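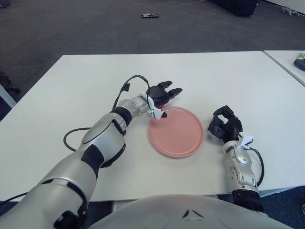

Plate task, both arms over the table, left hand just above the upper-left edge of the plate.

Notebook, evaluation of the Givent hand package
Stolville bench, August 2024

Purpose of this entry: record where we are with the Givent trial before the loan period runs out in September. Lundivness wants a yes or no on the full package (two hands, wrist brackets, control software, one year of support). I am writing down what I have seen so far so that whoever picks up the remaining runs does not have to repeat the setup.

What is in the package

Two multi-fingered hands, left and right, not interchangeable. Two white plastic wrist brackets. Two cables per side, one power, one data. Software on a drive, plus a license file tied to one machine. A printed quick start and a PDF manual. The PDF is newer than the printed copy and they disagree on the homing order. Follow the PDF.

Kaewsai quoted separately for installation and a day of training. We did the installation ourselves. I would not pay for it. The training I am less sure about, see below.

Installation

Mechanical side took one afternoon. The bolt pattern matched the adapter we already had. Bracket screws are small and the heads are soft. I rounded one on the right side and had to replace it from our own stock. Use the short driver and stop as soon as it seats.

Cable routing is the weak point. The supplied cables are longer than the arm needs, so there is slack on both sides and it stands off the arm in loops. On the left it swings out over the tabletop at the elbow. With slow motion this is harmless. At the speed setting we would want in regular use I expect it to catch on something sooner or later. Givent offers a shorter set as a paid option. Their sales sheet calls this "tailored routing." I have asked whether it can be swapped in at no charge, no answer yet.

Temporary rule for everyone: no reach across the body until the cables are dressed. Left arm stays on the left half of the plate, right arm on the right.

Software

Installed without errors on the second try. First try failed on the license file, which had been issued for the wrong machine. Support sent a new one the next morning. Startup to ready takes 30 seconds with both hands connected. If one hand is missing the program waits with no message, and you have to guess which side it is. Check the right data connector first, it has been the cause every time so far.

The grasp library is the part they are selling. It has presets for cups, boxes, bottles, tools and flat ware. The presets are editable, but an edit overwrites the original and there is no undo. I have copied the whole folder to the shared drive under "givent_original". Do not edit in there.

Plate task

Chosen because it is in the Lundivness requirement and because the old two-finger grippers never managed it. The object is a plain round plate, salmon pink, flat, with only a slightly raised rim. A low rim gives the fingers very little to get under, so it is a fair worst case for the flat ware preset. The table is our standard white one.

Procedure as run:

Plate set down by hand inside the near half of the table, a little left of center. Left hand comes in above the rim with fingers forward. Right hand waits on the other side, fingers half closed. Left presses lightly and slides the plate toward the table edge until the rim overhangs. Left closes on the overhang. Right comes in to support. Lift, hold, set down.

Results with the flat ware preset as shipped: 20 attempts, 11 full lifts. Of the nine failures, six were in the slide. The fingertips skated over the rim and the plate stayed put. Two were late closing on the left. One I stopped by hand when the right arm cable snagged.

Results with press force raised to 700 in the config (the manual does not give a unit, I have asked): same number of attempts, 16 full lifts. The four failures were all in the slide. The higher value leaves light scuffs on the plate. Lundivness should be told this if their own plates have a printed finish.

I also tried the tool preset out of curiosity. It approaches from too steep an angle and the bracket gets to the rim before the fingers do. Stopped after two attempts, not counted.

Note on the bracket: even with the correct preset it sits low. On the left side at the approach pose the black tip of the bracket is very close to the rim. Clearance depends on the wrist angle, and a small error there is enough for contact. I have added an offset to the approach, file is "plate_left_offset". Givent says a lower-profile bracket is planned. They would not give a date, so I am treating it as not available.

Logging

Log runs at a fixed rate and cannot be trimmed from inside the program. A full session came to 382 MB. Move the files off the control machine at the end of each session or the disk fills and the program closes without saving the last run. I lost one run this way.

Support

Two tickets so far. License: answered the next morning, good. Config units: still open. The service contract promises a reply within one working day, so they are one for two. If we buy, I want the reply time written in with something attached to it.

On training: the manual is fine on basic operation and thin on preset tuning. If the Kaewsai day covers tuning it could be worth the money. The outline they sent spends the morning on unpacking and safety, which we do not need. Ask for a half day.

Position at this point

Hands: good. Stiff enough, repeatable, quiet. Better than what we had by a wide margin on this task.
Brackets: acceptable with the offset.
Cables: not acceptable as supplied.
Software: usable, poor error messages.
Price: reasonable for the hands alone, high for the package.

I lean toward buying the hands and the short cable set, and leaving out the training day until the outline changes.

Still to do

Repeat the plate task with the plate right of center, roles swapped.
Run at the next speed setting once the cables are tied down.
Try a plate with a higher rim for comparison.
Chase the unit question again.
Order spare bracket screws, steel, not the ones in the kit.
Return paperwork is in the top drawer under the quick start, in case the answer is no.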